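4. Equipment planning and budget

4.1 Purpose of the planning exercise

The preceding section set out the tasks for which the laboratory wished to acquire two-armed workstations. The present section reports how the purchase was planned, which costs were foreseen, and which were not. It is written mainly for institutions of similar size, where capital funds are granted once a year and where a request must be lodged well before the supplier's final quotation is known.

The initial request was drawn up by Gervasio Paredes in August and covered 12 workstations, to be delivered in two lots. Each workstation was defined as a single budget line consisting of a table, a supporting frame, two arms with grippers, cameras, a control computer and a monitor. Consumable items, such as cloths and trays, were placed under running costs. This division followed the accounting rules of the institution and had no technical basis, but it shaped many of the later decisions, as running costs may be moved between months while capital may not.

4.2 Floor space and shared services

Two rooms were considered. The smaller, in the Agudelo building, could be used at once but would have held only five workstations. The larger was an open hall with exposed ceiling services, and was available only on condition that other groups kept their desks at the far end. The larger room was chosen. Figure 4 gives a view across one of the tables towards the neighbouring stations. 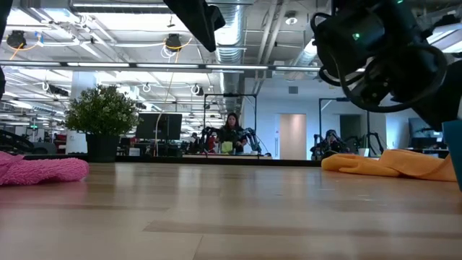

Figure 4. View across a wooden work table, with cloth items on its surface and further robot stations in the hall behind.

4.3 Cost categories

Costs were grouped under four heads: arms and grippers, structure, sensing and computing, and installation. The first head was the largest by a wide margin and was also the easiest to forecast. Three suppliers were invited to quote. Vatanix and Tomitz returned full quotations within the period allowed, while Workton quoted for the frames and tables only. The structural work was accordingly awarded to Workton and the arms to Vatanix. Dividing the order lowered the purchase price but created a boundary of responsibility which had not been thought through. When the mounting holes on the first frames did not match the bases of the arms, each supplier regarded the correction as the duty of the other, and the cost of drilling was finally met from the installation head.

Installation was the head most seriously underestimated. The original request allowed 54 hours of technical labour for the first lot. The recorded figure was 576 hours, a large part of it spent on cable routing, camera mounting and the repeated levelling of tables. Hours were entered by the technicians themselves at the end of each shift, and some time given to general upkeep of the hall may have been included. Even with a generous allowance for this, the estimate was far too low. It had been taken from the supplier's guidance for a single arm on a fixed bench, and no adjustment was made for two arms sharing one surface.

Cabling deserves separate mention. It had been treated as a minor item within sensing and computing, without a line of its own. In practice, both overhead and floor-level runs were needed, and the lengths ordered at the outset were too short for the larger room. Additional cable was bought on three occasions in small quantities and at retail prices. A planned reserve of length, ordered with the first lot, would have been cheaper.

Spare parts formed a further difficulty. The request contained one spare gripper for every four workstations, a ratio carried over from an older project in which the arms handled rigid objects. For work with cloth the grippers come close to one another above the table, and it was considered prudent to raise the ratio. The second lot was therefore planned with 8 spare grippers, and the number of spare wrist cables was increased in the same proportion.

4.4 Standard set of task materials

The materials placed on each table were fixed before the second lot was ordered, so that table dimensions could be checked against them. The set consists of cloths of differing colour and texture together with a shallow tray. A cheaper and narrower table had been offered, but trials with the full set laid out left too little clear surface between the two arms, and the wider model was retained at additional expense. Figure 5 shows one workstation with fabric items and the tray in place. 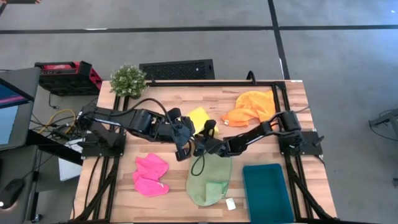
Figure 5. Two-armed workstation seen from above, with cloths and a teal tray on the table.

Paredes objected at the review of the draft budget that a wider table ought not to be charged to capital on the strength of one family of tasks. If the laboratory turned to small rigid parts in the following year, he argued, the extra surface would be of little use, and the same sum would have paid for most of the missing installation hours. He asked that the table be listed as an option, to be confirmed separately for each lot.

The objection was accepted in part. The wider table was kept for the second lot, and the budget form was altered so that table, frame and arms now appear as three lines with separate approval. The change lengthens the form by one page. It also allows the cost of the structure to be compared between suppliers, which the single line had made impossible.

4.5 Revised estimating rules

Following the first lot, installation labour is estimated from the laboratory's own records and no longer from supplier guidance. Cabling is given its own line. Where an order is divided between suppliers, the request must name the party responsible for fit between frame and arm before any funds are committed.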